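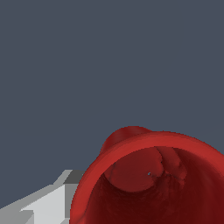

件名: Re: [jestis-users] 赤カップのデモ収集、成功判定をどうするか
差出人: Iraklis Pappas
宛先: jestis-users

Pappas です。返事が遅くなりました。月曜の朝に受信箱を開いたら同じ件名が積み上がっていたので、観念してまとめて書きます。

Marina Kontogiannis さんの投稿:
> シミュレーション側のデモが126本たまりました。ざっと見たところ、
> カップは持ち上がっているのに成功フラグが立っていないものが14本あります。
> 逆に、フラグは立っているのに人間が見ると首をかしげるものもあります。
> 学習に回す前に基準をそろえたいのですが、皆さんはどうしていますか。
> あと、背景が無地のままでいいのかも気になっています。

基準は「そろえたい」と全員が言い、全員が自分の基準にそろうと思っている、というのがここ数か月の状況です。私も例外ではないので、以下は私の基準です。

1. 成功フラグの話

いまの判定スクリプトは、カップの底がある高さを超えて、そのまま50ステップ保てば成功、というものです。書いたのは私です。当時はとても賢い判定だと思っていました。

14本のほうは全部再生しました。大半は、操作した人が持ち上げてすぐ満足して記録を止めたものでした。気持ちはわかります。持ち上がった瞬間がいちばん楽しいですから。ただ、スクリプトは人の達成感を測ってくれないので、止めるのはもう一呼吸おいてからにしてください。録り直しが面倒な方は、そのまま失敗のフォルダに入れておいてもらえれば結構です。失敗例も必要です(豊富にありますが)。
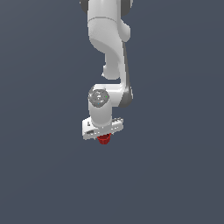 2. 傾いた把持を残すかどうか

Kwok-wai Hung さんは「傾いたものは全部捨てる」派、Aliki Chatzigeorgiou さんは「全部残す」派で、二人の議論はアーカイブでたどれます。長いので飲み物を用意してからどうぞ。

私は残すほうに一票です。両側のパッドがカップを挟んでいて、口がそれなりに上を向いていれば、成功として扱いたい。まっすぐなものだけで学習させた前回のモデルは、少しでも斜めになるとカップを放して最初からやり直す、たいへん几帳面な性格に育ちました。Dreltasbridge のデモ会で9回続けて放し、10回目の前に昼休みになりました。 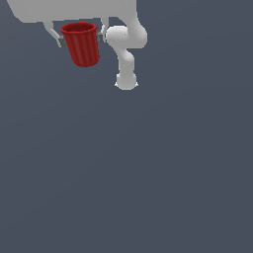 それから、傾きの許容角を数字で決めようという提案には反対しませんが、決めるなら空のカップの話だと明記してください。中身が入った場合の議論を始めると、この件は来年の2月まで終わりません。

把持の注釈には、縁の近くをつまんだのか、胴のほうまで指が下りているのかを入れてもらえると助かります。側面の縦の筋にパッドが当たったときの接触計算が少し怪しく、私はそこを疑っています。濡れ衣かもしれません。

3. 背景とカメラ

無地の背景は当面このままで行きます。にぎやかにするのは後からでもできますが、にぎやかな背景で学習が失敗したとき、何が悪かったのかは後からではわかりません。前に一度やりました。

視点については、遠目のものと手元のものを両方残してください。カップに寄りすぎて赤ばかりになるコマがあっても、勝手に間引かないこと。Michalis Kourkoulas さんが親切にも自動で間引いてくれた版は、把持の直前だけがきれいに抜けていて、モデルから見るとカップが突然手の中に現れる手品になっていました。

メッシュのほうも、寄った視点だと内側のでこぼこが目立ちます。直すなら版番号を上げてからにしてください。同じファイル名で中身の違うカップがもう一つ増えるのは避けたいです。

4. お願い

・ファイル名に「final」と付けない(すでに三つあります)
・操作者の欄を空にしない。「me」も空とみなします
・再生して確認したものは、確認欄に自分の名前を入れる

Hirose の共有領域はまた残りが少ないので、圧縮前の動画は Doveck 側に移してください。移したあと元を消すところまでが「移す」です。

判定スクリプトの修正版は今夜のうちに枝に上げておきます。Marina さん、例の14本に加えて、首をかしげたほうの番号も送ってもらえますか。こちらでも首をかしげてみます。

Pappas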